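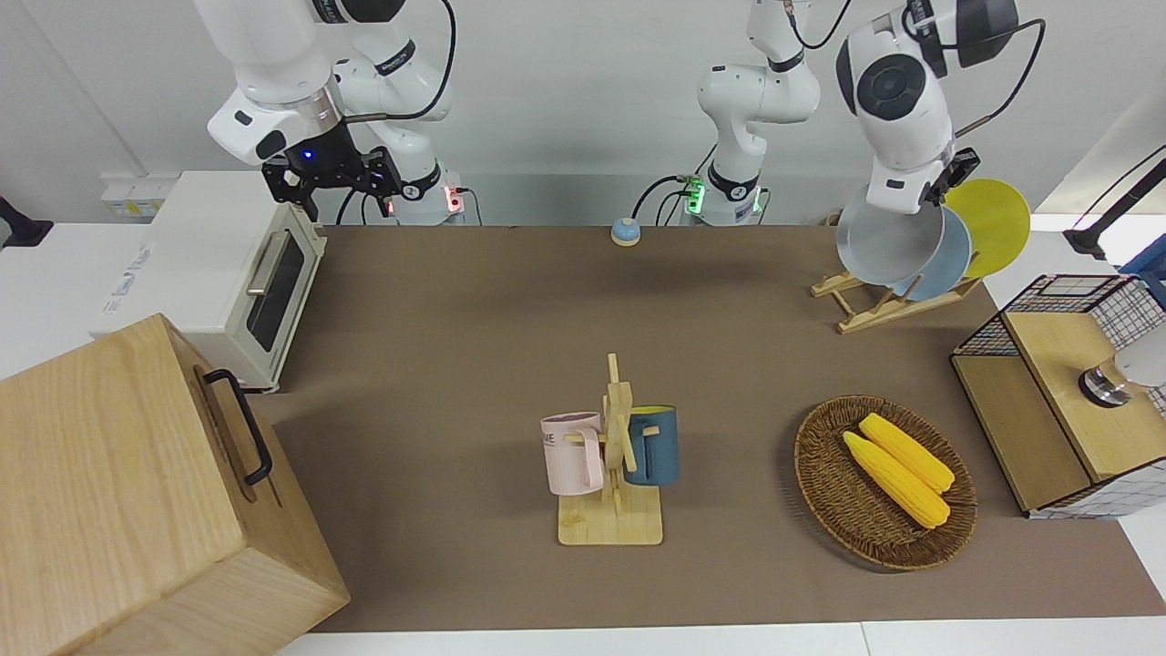
Suche
Suchbegriff eingeben

Wenn der Newsletter niemandem mehr gehört

Von Brijesh Solanki | April

Der Newsletter von Josby ging sechs Jahre lang jeden Monat an dieselbe Liste. Angelegt hatte ihn eine Praktikantin, danach übernahm ihn der Vertrieb, später das Personalbüro. Als die Geschäftsführung im vergangenen Herbst wissen wollte, was darin eigentlich stehe, musste erst jemand das Passwort suchen.

Josby verkauft Büromöbel an Kanzleien und Arztpraxen, 30 Beschäftigte, zwei Standorte. Die Firma hatte alles, was man für ordentliche Kundenpost braucht: eine gepflegte Kartei, Stammkunden und Monteure, die von jedem Auftrag etwas zu erzählen haben. Verschickt wurden trotzdem vor allem Rabattaktionen und Grüße zu Feiertagen. Der Betreff lautete meistens »Neues aus dem Hause Josby«.

Solche Fälle sind im Mittelstand häufig. Der Newsletter entsteht, weil ein Berater dazu rät, und läuft dann weiter. Wer ihn schreibt, hat in der Regel eine andere Hauptaufgabe und setzt sich am Nachmittag vor dem Versand daran. Gelesen wird er im eigenen Haus kaum.

Die Agentur Zometti, die Josby schließlich beauftragte, begann mit den alten Ausgaben. Zwei Mitarbeiterinnen druckten sie aus und strichen jeden Satz an, der auch von einem anderen Möbelhändler hätte stammen können. Danach riefen sie Kunden an. Die Frage war immer dieselbe: Was wollten Sie vor dem letzten Kauf wissen und haben es nirgends gefunden? Die Antworten waren unspektakulär. Wie lange dauert der Aufbau, und kann die Praxis währenddessen geöffnet bleiben? Lassen sich alte Schreibtische umrüsten? Wer kommt, wenn nach vier Jahren eine Rolle bricht?

Aus diesen Fragen entstand der neue Plan. Jede Ausgabe beantwortet seitdem genau eine davon, in höchstens 500 Wörtern, mit Namen und Durchwahl der Person, die sich auskennt. Die Rabatte sind in eine eigene Mail gewandert, die man getrennt abbestellen kann. Auf die erste Ausgabe kamen 131 Antworten, darunter etliche Abmeldungen und eine Beschwerde über die Schriftgröße. Bei den alten Ausgaben hatte es so gut wie keine Rückmeldung gegeben.

Weniger glatt lief es bei Insaurralde, einem Großhändler für Feinkost. Dort schrieb der Inhaber selbst, gern und lang, über Reisen, Olivenernten und das Wetter. Die Gastronomen unter seinen Kunden mochten das, die Einkäufer der Hotels bestellten ab. Eine Aufteilung in zwei Listen lehnte er zunächst ab. Inzwischen gibt es eine kurze Liefermail um 6 Uhr früh, und die Reisebriefe erscheinen, wenn er Zeit hat.

Ein teures Programm hat keine der beiden Firmen angeschafft. Josby arbeitet weiter mit Trurent, das schon vorher lief, und nutzt davon nach eigener Auskunft nur den Versand und die Abmeldefunktion. Geändert hat sich die Zuständigkeit. Eine Kollegin aus dem Kundendienst hat dafür im Monat einen festen Arbeitstag, der auch in der Urlaubszeit vertreten wird. Die Monteure schicken ihr Sprachnachrichten aus dem Lieferwagen, die sie abtippt und kürzt.

Die nächste Ausgabe behandelt Kabelführungen an höhenverstellbaren Tischen.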